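Nendov Stationery Gallery
Desk and Drawer Pictures

Last updated 18/08/2019

This page collects the small office supplies side of the Nendov gallery: clips, trays, pins and the other things that end up in the top drawer. The larger furniture has its own page. Captions are short and give the item, the setting and anything worth knowing if you plan to use the same thing at home or at work.

Most of the clips came out of a mixed box of 40 that we have been sorting by color since March. The Clullix trays and the Thorlacius card files are listed further down. Click a heading to go back to the main index.

Binder clips and yellow tray

A blue binder clip on the rim of a large yellow plastic tray, one silver wire handle folded out over the edge and the other standing up. More clips lie on the printed cloth or paper behind it, a teal one among them. The leaves and small red flowers make a busy background, but the bright colors still stand out well.
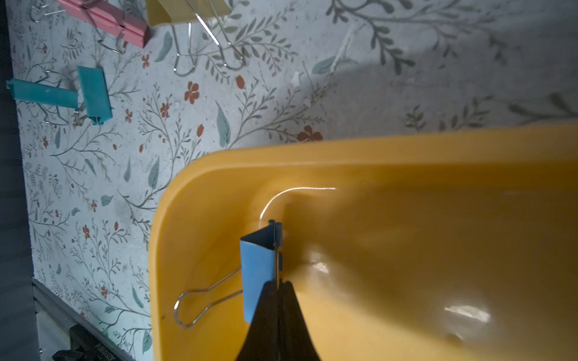
Notes on sorting clips

Color is the quickest way to sort a mixed box, but size is more useful once the clips go into a drawer. We keep the small ones in a shallow tray and the large ones in a jar – they tangle less that way. A tray with a raised rim is best, as clips slide easily on smooth plastic.

Fold the handles flat against the body before storing. Clips with the handles out take up a lot more space and catch on each other.

Clips that no longer close tightly are still good for holding bags shut or keeping cables together at the back of a desk.

Also in this section

Clullix stacking trays, set of 18. Album 25.
Thorlacius card files, green and gray. Album 26.
Nutix pushpins and map tacks. Album 27.

The full stationery section now holds 837 pictures. New albums are added at the end of the list, so the numbering of the older ones stays the same. Pictures may be used for school and club newsletters with a credit to the Nendov gallery. For larger sizes, use the contact form and give the album number and the heading.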